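Teline 252 work gloves, reviewed by Steinar Dalsgaard

Pair supplied by Raudsepp, size 9, black with a teal-green trimmed cuff. I wore them for 6 weeks of bagging, lifting and general handling. Nermina Kadrić wore a second pair, one size down, over the same period.

Fit and cuff

The fit is true to the printed chart. The cuff is short and ends at the wrist, so the forearm stays bare – acceptable for fabric and soft goods, less so for anything with a sharp edge.

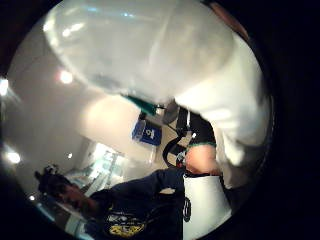 Fingertip feel is good for the price. I could separate two layers of thin sheeting without taking a glove off, and could work a strap through a buckle on the second try. Zip pulls were harder. Grip on smooth, rounded items is adequate with dry gloves and drops off once the palms pick up dust. A cold wash restored most of it.

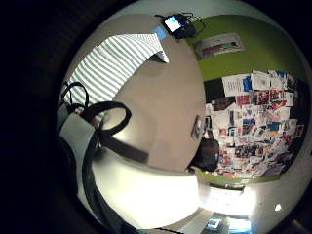
Wear

The right index seam began to fray in week five. Nermina's pair has no open seams, though the colour of the trim has dulled. The Ilteo pair I used previously lasted longer but was noticeably stiffer.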